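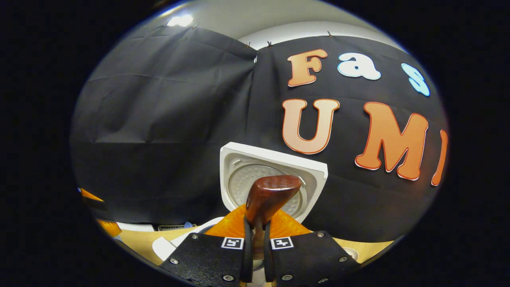 *Reddish-brown wooden piece against the white square container, black fabric behind.*

Storage trials at Flemoscombe began in October with a plain question: which containers suit turned and carved wooden kitchen pieces between uses? Griltetti, the housewares quarterly, logged 2636 handling entries across 29 households.

Closed tubs performed worst. Moisture left in the grain after washing had no exit, and finishes dulled at the stem first. Containers with a perforated base scored higher, provided the base stayed clear of the shelf by at least 2 millimeters.

Rim thickness also mattered. A thick raised rim resists knocks from a heavy rounded head, but it collects dust and needs wiping. White plastic marks sooner than gray.

Kidonia, which supplied the test shelving, recommends storing glossy pieces head up. Ledesma, the finishing shop, prefers them flat and re-oils matte wood before each trial. The logs support neither position clearly. Sealed pieces showed no difference after 2000 hours on the shelf.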